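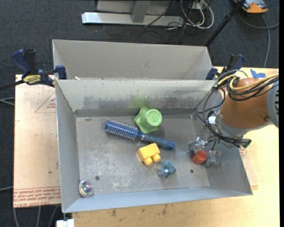

Bandeja metálica Fillow, gris

Llevo tanto tiempo usando estas bandejas en casa que al final las he metido en la tienda, ¡ya tocaba! Son de chapa, grises, sin tapa y sin dibujitos. Mide 400 x 400 mm por fuera y 149 mm de alto, o sea que cabe en casi cualquier estantería de las de fondo normal y también encima de la mesa sin comerse todo el sitio.

Yo las tengo para lo que aparece por el suelo al final del día: la taza verde de juguete, los bloques, el cepillo redondo azul del pelo (que no sé por qué acaba siempre con los juguetes), la pelota transparente con brillos morados y verdes... Todo a la bandeja y mañana será otro día. Como es baja, los peques ven lo que hay dentro y no la vuelcan entera para buscar una pieza.

Con el uso se raya, os lo digo ya. Las paredes de dentro cogen rozaduras oscuras y alguna mancha de color, sobre todo si metéis cosas duras. A mí me gusta así, pero si la queréis impecable poned un fieltro en el fondo (el de Plustar se corta con tijera normal). Para limpiarla, trapo húmedo y secar bien, nada de estropajo.

Yo pondría dos, una delante de otra, una para bloques y otra para lo demás. Sobre madera clara quedan preciosas, aunque si la mesa es delicada pedid las gomitas adhesivas, que van aparte.

Eino Nieminen me preguntó por correo si aguanta fuera: en un porche cubierto sí, a la lluvia no la dejéis.

Acaban de entrar 40 unidades. Los pedidos que lleguen antes del domingo salen juntos con los de la serie Andar, y si queréis recogerla en mano me escribís y quedamos por la tarde.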